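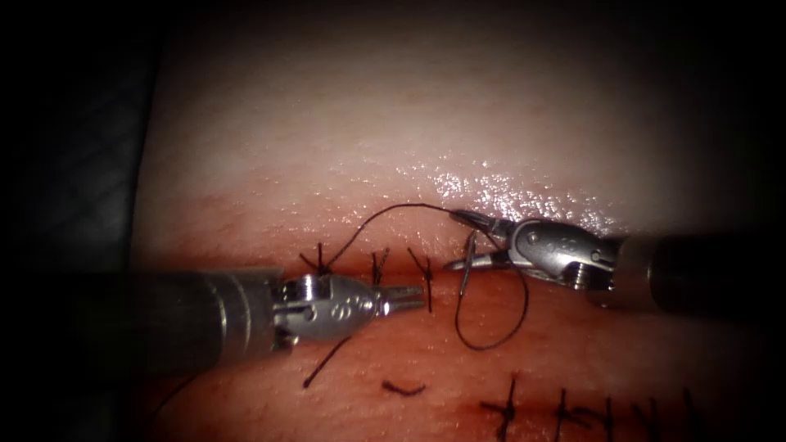

# Skedard Prize Desk

Skedard is a contest and prize log for local radio stations. It keeps the on-air studio, the front desk and the sales office working from the same list, from the time a sponsor agrees to a giveaway until the winner picks up the prize.

It is made by Hosano and runs in a web browser. A station can use it on the computers it already has.

## What it does

Every giveaway starts as a contest card. The card holds the name of the contest, the sponsor, the prize, the number of prizes, the shows it will run in and the copy the host has to read. Sales fills in the sponsor part. Programming fills in the rest. The card can't go live until both parts are marked done.

Once a contest is live, it shows up on the studio screen at the times you set. The host sees the script, the question, the answer, and the prizes left. When there is a winner, the host or producer types in the name and phone number and presses Save. The front desk has the entry right away.

When the winner comes in, the front desk looks them up by name or phone number, checks ID, and marks the prize as collected. Winners who can't come in can be marked for mailing instead, with a field for the tracking number.

## Repeat winner check

Most stations limit how often the same person can win. You set the waiting period in days, and Skedard compares each new caller to the log by phone number and last name. A match brings up the date and prize of the last win. The system doesn't block the entry – the producer makes the call.

You can set different waiting periods for different kinds of prizes. A station might use a long one for concert tickets and a short one, or none, for coffee vouchers.

## Gift cards and vouchers

Vouchers get their own section. Enter the serial numbers when the cards arrive from the sponsor, by typing or with a barcode scanner. Each card is then assigned to a winner when it is handed out. At the end of the contest the sponsor report lists every card by number, with the unassigned ones at the bottom.

Expiration dates are tracked too. A reminder goes to the front desk before a voucher expires in the drawer.

## Lui caller screen

Lui is the add-on for stations that take contest calls in the studio. It puts the phone lines on the same page as the contest card. The producer can see the caller's number and past wins before picking up.

Lui works with up to 8 lines. It needs a phone system that can pass caller ID over the network. If you aren't sure about yours, send us the model and we will check it before you order.

Text entries aren't part of Lui. You can import them into Skedard as a spreadsheet and draw a winner at random from the list.

## Reports

- Sponsor report: airtimes, mentions, winners by first name and town, prizes given out
- Prize closet: everything on the shelf, who donated it, and how long it has been there
- Unclaimed prizes: winners who haven't come in, with phone numbers
- Year-end list: winners whose prizes add up to more than the amount you enter, for your bookkeeper

All of these print on letter paper or export as a spreadsheet. The sponsor report can carry your station logo.

## From a station using it

Grukier is a two-studio community station that moved to Skedard in June, after years of a paper log and a shared inbox.

"The morning show would promise a prize and the desk would find out when somebody walked in for it," says Songül Oral, the promotions manager. "I still print the unclaimed list and tape it up by the phone. Old habit."

Afternoon host Umut Gündoğdu would like a bigger font on the studio screen. It has been added under Display Settings.

## Plans

**Single station.** One call sign, unlimited contests, up to 3 people logged in at once. $155 per month.

**Group.** Two or more stations sharing a winner log, with separate prize closets. Price depends on the number of stations. Ask for a quote.

**Lui add-on.** Sold per studio, with either plan. Quoted after we check your phone system.

Plans are billed monthly and can be stopped at the end of any month. Your log can be exported in full before the account closes, and we keep a copy for 2 months afterward in case you need something from it.

## What you need

- A current version of any major browser
- A wired connection in the studio (Wi-Fi works, but we don't recommend it for the on-air screen)
- A barcode scanner, if you handle a lot of gift cards. Any USB model that types like a keyboard will do.

## Setup

Setup is done by video call with Kevser Ağca or Yavuz Sarıgül. Have your contest rules and current prize list ready. If you keep winners in a spreadsheet, send it ahead and we will load it for you, so the repeat winner check works from the first day. Paper logs have to be typed in at your end.

Questions about orders and group pricing go to Aslı Özkan in the Hosano sales office, through the contact form. Support is open from 6 a.m. to 7 p.m.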